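Tuesday, 6:10 a.m.

Slept five hours. The pump log from overnight was on the kitchen table when I came down, Ismael having left it there on his way home. Intake pressure held steady until 3:40, then dropped and stayed low. He wrote "filter?" in the margin and nothing else. I changed the filter before breakfast. The old one was gray with silt on one side and nearly clean on the other, so the flow is still coming in uneven, and the baffle I fitted last month hasn't fixed it.

The cistern project is now in its second July. Storage stands at 1,730 gallons across the two tanks, upper and lower. The lower tank fills from the roof of the barn and the upper one from the house. The connection between them is the weak part. I laid 200 feet of line at a grade that looked fine on paper, and there is a low spot by the fence where air collects. Every time the level in the upper tank falls under the outlet, the line takes in air and has to be bled by hand at the fence. It takes 40 minutes if the valve isn't stuck.

Guilan Shao came out at eight with her level and we shot the whole run again. She reads the rod faster than I can write. The low spot is deeper than I had it. The ground has settled over the trench, probably because I backfilled it in one lift and didn't tamp. She suggested an automatic air release at the high point just after the dip. I had priced the one from Damasceno in the spring and thought it was too much. Compared with bleeding the line by hand twice a week, it is cheap. I'll order it tonight.
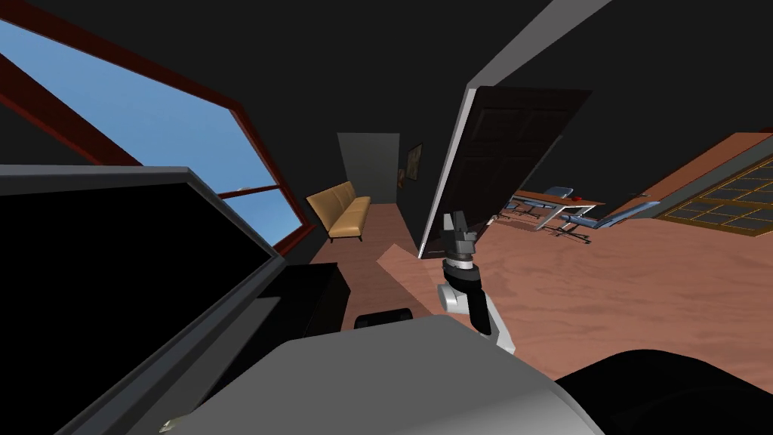
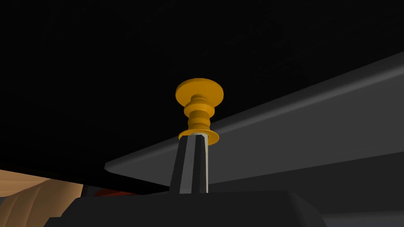

Guilan stayed for coffee and went over the overflow numbers. The barn roof sheds more than the lower tank can take in a hard storm. In the last big one, I lost at least 600 gallons down the ditch. The choices are a third tank, a bigger pipe up to the house tank, or letting it go. A third tank needs a pad, and the pad needs gravel, and the gravel truck can't make the turn at the gate. The bigger pipe means a bigger pump. She favors letting it go for this year and measuring properly first. I don't like it but I agree with it.

Noon. Drove to Kirkanport for fittings. The counter had the one-inch unions but not the reducing tees. Wellington Andrade was there buying hose clamps and told me he had given up on glued joints for anything above ground. He says the sun makes them brittle by the third year. Mine are in their second. I looked at the ones on the south wall when I got back and couldn't find a crack, but the primer has faded and two of the elbows have a chalky surface. Painted all of them with leftover exterior latex. Two coats, one hour between.

3:30. Pressure is back to normal with the new filter. Bled the line again anyway. Air came out for a long time, then spitting, then solid water. The valve handle is loose on its stem and wants a new screw. Added to the list.

The first-flush diverter on the house side also needs attention. The ball isn't seating, so the dirty water from the first minutes of rain is passing straight into the tank. I took it apart on the bench and found a ridge of pine pollen baked onto the seat. Scraped it with a plastic card, rinsed, put it back. Tested it with a bucket – the ball came up and sealed on the second try, not the first. I may need a slightly larger ball. Rosângela Mendonça has the same model from Bidier and I'll ask what she uses.

9:15 p.m. Ordered the air release, along with a spare filter and the tees. Delivery next week. Ismael has the overnight log again and I have asked him to write the lower tank level every two hours, in inches from the rim, and to put the time beside it. The forecast has a chance of rain after midnight. Gutters are clear on the barn. I didn't get to the house side.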